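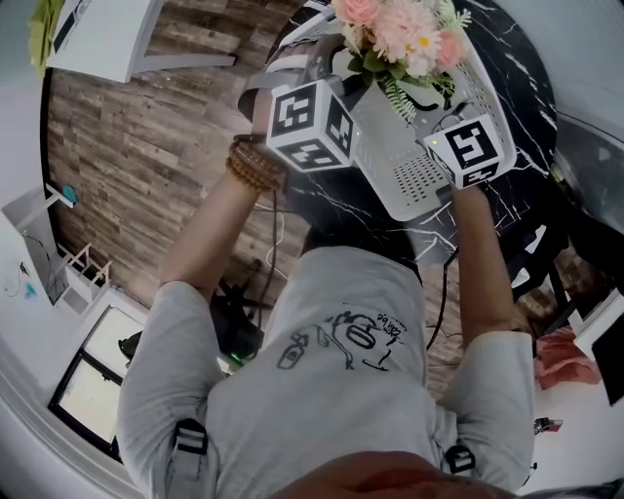 Two weeks with the Clunik tracker kit

The Clunik kit comes with 2 hand cubes, a harness and the straps. I paid $300 for mine in June. Each cube has black-and-white markers on its faces and straps over the back of the hand.

Setup took 11 minutes. Gripping a flower basket by its near side was easy enough with them on. Bracelets can stay on if you push them down your wrist.

The manual is thin. Leidy Marulanda's notes on calibration helped me more.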